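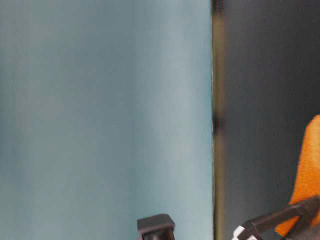 # About the Urkmont Robotics Club

The Urkmont Robotics Club is an after-school club for students in grades 9 through 12. We build and program small robot arms, and each spring we enter a team in the Rundness Challenge, a regional contest for high school manipulation projects. The club is part of the Urkmont School technology program and is open to any enrolled student. No experience is needed, and there is no tryout.

## What we work on

Most of the year goes into one shared project. At present that is Gosselin, an arm with a two-finger gripper that has to pick up household items and put them down where it is told. Students handle the whole job: wiring, mounting the gripper, writing the control code, recording practice runs and figuring out why a run failed.

Grippers take up more of our time than anything else. A fingertip that is fine on a block may slide off a cup, and a small change in how the arm approaches the table can matter more than a week of code. We keep a notebook of every fingertip shape we have tried, with a short note on what it held and what it dropped. New members are asked to read it in their first month.

We also have a camera fixed at the work area. It lets students go back over a run and compare what the gripper did with what the program told it to do.

## How the club is set up

We currently have 14 members in 3 groups:

- **Build** takes care of the arm, the gripper and all spare parts.
- **Code** writes and tests the control software.
- **Runs** sets up the table, keeps the log and handles the camera.

You pick a group when you join and can switch at the end of each term. Before a contest everyone helps with runs, whatever their group.

## The Rundness Challenge

Teams get a set of objects and a list of pick-and-place tasks. Each task is scored on whether the object ends up in the right spot and on how long it took. Our team has entered four times. Last year we finished 12th, with a good score on the single-object tasks and a poor one on stacking, so stacking is what we are practicing now.

The contest is in April. Practice runs start in January and go on until the week before.

## Room and equipment

The club meets in the Bronari Lab, on the ground floor next to the art rooms. The lab has two work tables, a soldering bench, a 3D printer and a cabinet of hand tools. Tie back long hair and leave loose sleeves and necklaces outside the work area. The arm may only be powered on when an adult advisor is in the room, and one student must stay within reach of the stop button during every run.

## Cost

The fee is $80 for the school year. It covers printing material, replacement motors, contest entry and the bus to Rundness. Fee waivers are available through the school office, and the club is not told who has one.

## Joining

Sign-up forms are at the front office and in the lab, on the shelf by the door. You can join at the start of either term. Students who want to see a meeting first may sit in on one before signing up. We meet at 3:30 p.m. and finish by 5:00.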